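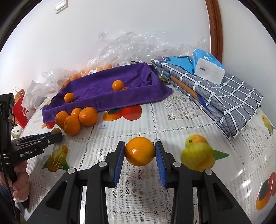

Inese Žukauskas wrote to us in September that the labelling tool had found fruit on her table which was not there to be picked, and asked if she should change the table or change the settings. Her letter was the cause for rewriting this section. The short answer is that you change the settings, and in most cases only two of them.

6. Preparing hand-held recordings in Plulero

This section applies to Plulero as delivered with the Sepúlveda release. If your installation is older, the "Surface" page in step 6.3 is missing and you must update before you continue. Last revised 15 November 2019.

The section explains how to bring a recording into Plulero, how to find the finger area, how to separate real objects from printed ones, how to mark the grasp, and how to send the finished episode to the Nundum planner. The recording itself is treated in section 5.

6.1 Before you start

You need:

a finished recording with video and finger width in the same folder
the finger calibration of the tool which was used
a Gernent licence of type "Labelling" or "Full"
free disk space of at least three times the size of the recording

Close all other programs that read from the recording folder. Plulero locks the folder during import, and a second program can make the import stop without a message. We know this problem and work on it.

Caution: Do not rename the files in the folder by hand. The link between video and width data is made by file name. If the link is broken, Plulero will import the video alone and all grasps will show the width zero.

6.2 Importing and checking the time

1. Open the Project window and choose Import – Hand-held.

2. Select the recording folder. Plulero shows the length of the recording in frames. The example used in this section has 1668 frames.

3. Wait until the bar at the bottom is full. On a slow disk this can take several minutes.

4. Open the Time page. Two lines are drawn, one for the movement of the fingers as seen in the video and one for the finger width from the sensor. The lines should go up and down together.

5. If one line comes later than the other, drag the lower line with the mouse until the first closing fits. Press Fix.

6. Go to the last closing of the recording and compare again. If the first closing fits and the last one does not, the two clocks have run at different speed. Choose Stretch and repeat step 5 at the end of the recording.

Note: Do not use the Auto button on the Time page for recordings with fewer than four closings. It needs several closings to decide, and with few of them it often selects a wrong one.

6.3 Setting the finger area

The software must know which part of the picture belongs to the tool. Everything inside this part is left out when the software searches for objects lying on the table, and it is searched separately for the object being held.

1. Go to a frame where the fingers are closed on an object. Frame 288 is a good one in our example. The picture at the start of this section shows the kind of frame you should look for: an orange is held between the blue pads, both pads can be seen, and the orange is a little above the table.

2. Press Draw area and click around both fingers and the brackets that carry them. Include the body of the tool down to the bottom border.

3. Go to a frame where the fingers are fully open. The area will move outwards by itself, according to the finger width. If a pad stands outside the area, go back to step 2 and draw a little larger.

4. Choose the pad colour with the pipette. Click on a lit part of the pad and then on a part between the ribs. With ribbed pads one click is not enough, for the reason that the shadow between the ribs is a different colour to the program.

5. Press Save area.

Second tool in view. When a person works with two grippers, the other one will often come into the picture, as on the left side of our picture, where a hand holds it by the handle. Plulero does not know that this is a tool. It may follow the finger tips as if they were a small dark object. Open Masks, choose Add second tool, and draw around the gripper and the hand together. The mask follows the movement, but check it every time the second tool leaves the view and returns.

Caution: Never use the second tool mask for the first tool. The two masks look the same on the screen, but the first one is joined to the finger width and the second one is not.

6.4 Real objects and printed objects

This is the part which gives most work. Tablecloths, trays and boxes often carry pictures of the same things that are being moved. In our picture the cloth has printed oranges just in front of the purple towel, and real oranges lie close to them, on the cloth and on the towel. With the factory settings the program marks both kinds. The planner then receives goals which cannot be lifted, and it will try to reach them.

1. Open the Surface page.

2. Press New surface and click on four places of the cloth where nothing is lying. Choose places far from each other. Do not click on the towel, as its edges are folded up and it is not at the same height everywhere.

3. Set Print rejection to Medium.

4. Play the recording at double speed. Objects taken as real are drawn with a full line, objects taken as print with a broken line.

5. If a printed object has a full line, stop the video, click on the object and press P. It is then treated as print in all frames.

6. If a real object has a broken line, click on it and press R.

7. When you have finished, run Recalculate. This must be done also if you have corrected only one object.

How it decides. The program compares how an object moves in the video with how the cloth beside it moves. When the camera travels to the side, a thing with height shifts a little against the cloth, and a print does not. For this reason the method is weak when the camera stands still. If your recording starts with a long rest, set the first frame for the calculation to a later place. In the example we have taken frame 228.

The highlight test. On the same page you find a box named Use highlights. A glossy peel shows a small white spot that stays with the lamp while the camera moves, and a print usually has no such spot. Turn the box on for oranges, apples and similar. Turn it off if the cloth itself is shiny, or if there is clear plastic on the table. Folds of plastic wrap give many bright spots and the result becomes worse than without the test.

Note: Print rejection at High is meant for flat boxes and labels. With round fruit it tends to lose small fruits that lie partly behind a larger one.

6.5 Objects in bags

Fruit inside a clear bag is real, but it is no goal for grasping. The program sees the orange colour through the plastic and may produce many small objects that jump from frame to frame.

1. Open Masks and choose Add no-goal zone.

2. Draw around the bag. It is allowed to include what stands behind it, for instance the wall.

3. Leave Block motion turned on. The planner will then not plan through the zone either.

If the person takes fruit out of the bag during the recording, a fixed zone is wrong. Use Split zone at the moment when the hand or the tool enters the bag, and continue after it with a new zone.

Soft things such as a pack of tissues or a folded cloth at the side of the table need no zone, unless the class list of your project contains them.

6.6 Marking the grasp

1. Open the Events page. Plulero proposes a Close and an Open event wherever the finger width stops changing.

2. Go through the events with the arrow keys. For each Close, check that the pads touch the object on both sides. If only one pad touches, move the event some frames later.

3. Mark Lift at the first frame where you can see a gap or a shadow between the object and the cloth. Do not take the frame where the arm begins to move.

4. Mark Release where the first pad leaves the object.

5. Give the held object the same identity it had on the table. The program loses it when the fingers close, and makes a new one. Select both in the list and press Join.

Step 5 is easily forgotten. An episode without it can be exported without error, but in Nundum the orange disappears from the table at one point and another orange begins its life in the air. The planner learns nothing useful from this.

6.7 Export to Nundum

1. Choose File – Export – Nundum episode.

2. Select the surface you made in 6.4. If the list is empty, you have not run Recalculate.

3. Leave Port at 3658 unless the person responsible for your network has told you another number.

4. Press Check. Yellow lines are advice, red lines must be corrected.

5. Press Send. Keep the window open until the word Received comes.

6.8 Messages

"Width not found" – The width file is missing or has been renamed. See the caution in 6.1.

"Surface too small" – The four places in 6.4 are too close together. Delete the surface and click again.

"Object held by two tools" – The second tool mask is missing, or both tools really hold the same object. In the second case set Hand-over to Yes on the Events page.

"Goal inside zone" – An object with a full line lies in a no-goal zone. Make the zone smaller or mark the object with P.

"Identity open" – A held object was not joined. Return to 6.6, step 5.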